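Open Floor (Dostton)

The Open Floor is the part of a Dostton town council meeting when anybody who lives in town can get up and talk. It comes near the start, after the minutes are approved and before the council does any real business, and each speaker gets three minutes. People also call it "the floor," as in "are you going on the floor about the bridge?", and if you grew up here like I did you probably said it that way for years before you ever saw the official name written down.

I've been to a lot of these. I've spoken at a few, not very well, and I wrote most of this entry with the old minute books open next to me. Where I'm going from memory I'll try to say so.

Background

Dostton has had a council since before there was a paved road to it, but for most of that time there was no set way to speak at a meeting. You could come and sit. If the mayor liked you, or if you'd been loud enough in the hallway, you might be asked to say something. The minute books are full of lines like "a resident was heard regarding ditches," with no name and no hint of what the resident wanted done about the ditches (I have read a great many of these and I still want to know).

That arrangement held up as long as the town was small and the council mostly argued about ditches. Then came the Lonness Road business, when the council voted to close the lower end of Lonness Road to trucks and moved all the traffic past the school. Residents came to the meeting to object and were told there was no item on the agenda that let them speak. They stayed in their seats anyway. The meeting was adjourned, picked up the following week, and adjourned again!

The petition

Vaida Ozoliņš, who lived on the lower end of Lonness Road and had two kids at the school, wrote the petition that led to the Open Floor. It's one page long. It doesn't mention trucks at all, which I think was clever of her, and asks only that "a period be set aside at each regular meeting for residents to address council on any matter within its powers."

It had 42 signatures. The town bylaw at the time needed 40 for a petition to be put in front of council, so there wasn't much room for error, and there was a long argument over whether one married couple who had signed on a single line should be counted as one name or two. The clerk, Vernon Perron, went with two. Either way the petition would have gotten through, but his ruling was written into the minutes and has been followed ever since.

Council passed the change in February by a vote of four to three. The three who voted against it weren't against people talking, or that's what they said. Their worry was length. One of them, Sheldon McKinnon, wanted a one-minute limit and a cap of five speakers, and he brought that same motion back twice more before he left office. It failed both times. He has since used the Open Floor himself, more than once, and gone right up to the bell.

Rules

The rules have been changed here and there but the main ones are short enough to list.

Speakers sign a sheet before the meeting starts. The sheet goes out half an hour ahead and gets picked up when the mayor calls the meeting to order. Show up after that and you're waiting for next month.

Each speaker has three minutes, and you can't hand your leftover time to somebody else. People try this constantly.

You can talk about anything the council has power over. That takes in roads, water, parks, dogs, parking, the budget and the library. It leaves out the federal government, your landlord, and other people's marriages, although all of those have come up while I was sitting there.

You speak to the council, and the council doesn't have to answer. This one surprises newcomers the most. A councillor may ask a question to clear something up, but there's no back and forth, and a speaker who asks "so what are you going to do about it?" will usually get a polite thank you from the mayor and that's it. Written answers were added later (see below).

No signs inside the room. Signs are fine on the steps. Clapping is technically not allowed and everybody does it.

The room

Meetings are held upstairs in the Brultetti Building, which was a furniture showroom before the town bought it. Speakers used to stand at the back and shout. Now there's a table up front with a microphone, and you can sit or stand as you like. I prefer to sit - my knees shake less that way, or at least less visibly. There's a clock on the wall behind the council, so the speaker can see it and the councillors can't, and I have always enjoyed that.

Seating is first come, first served. For most meetings this doesn't matter. For the big ones people end up on the stairs, and the clerk props the door open so they can hear.

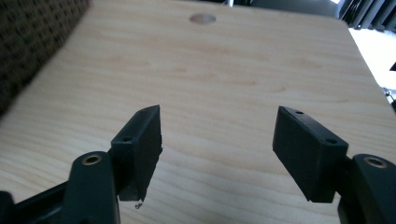
Pale wooden tabletop, with the grain running from left to right. 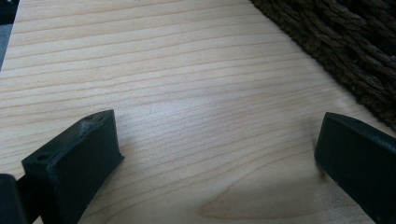
Notable sessions

The library hours session is the one most people bring up first. The draft budget had closed the library on two evenings a week, and the sign-up sheet ran onto the back of the page. A lot of the speakers were high school students, and several of them had plainly timed their remarks at home because they finished just before the bell, one after the other, very tidy. Council put one of the evenings back. The second one came back a year later.

Then there was the Radulović rezoning. Radulović wanted to put storage units on the field behind the rink, and the company sent its own speaker, Alcides Caldeira, to the Open Floor. That raised a question the rules hadn't covered, namely whether somebody who worked in Dostton but lived elsewhere counted as a resident. The mayor let him talk. Half the room was furious about it. I was in that half, and I'll admit he gave a better speech than our side did. The rezoning was turned down in the end, but on drainage grounds that had nothing to do with what anybody said that night. Afterward the wording was changed to "residents, and persons who own or work at a business in the town," so he would be allowed today without any fuss.

The longest session on record was over the water meters. I don't have a solid figure for how many people spoke, as the sheet is missing from the file. I do remember getting home and finding my family asleep.

Written answers

For years the main complaint about the Open Floor was that talking to council felt like dropping a letter down a well. Chantal MacDonald ran for council largely on fixing that. She won her seat, and in her first term she got a rule through that says any question asked on the floor and also handed in on paper must get a written answer before the next regular meeting. The answers go in a binder at the town office and, more recently, on the town website.

Opinions differ on how well it works. Some answers run to a couple of pages with maps. Others say "staff are looking into this" and then say it again the next month. I've had one of each. My advice, if you want it, is to ask for one specific thing and put the street name in. Broad questions get broad answers.

Criticism

The other regular complaint is that the same people speak every time. There's truth in that. Dostton had 2172 residents at the last count, and you could fit the regulars in a minivan. People who work evenings can't come, and neither can parents without a sitter. A plan to let people send in recorded remarks was talked about at length and then dropped, mostly over the question of who would check that the speaker lived in town.

There's also the view, which I've heard from two former councillors, that the Open Floor changes very few votes. They may be right. Most members have read the packet and made up their minds by the time the bell comes out. I'd still point to the library evenings, and to the crosswalk on Lonness Road, which was first asked for on the floor and was painted the same summer.

As for the trucks, they're back on the lower end of Lonness Road. Council reversed the closure quietly, without a single speaker signed up that night.

See also

Dostton town council
Lonness Road closure
Brultetti Building
Petitions and signature rules

Last revised 2023-04-28. If you have the missing water meter sheet, or a copy of it, please leave it at the town office with my name on it.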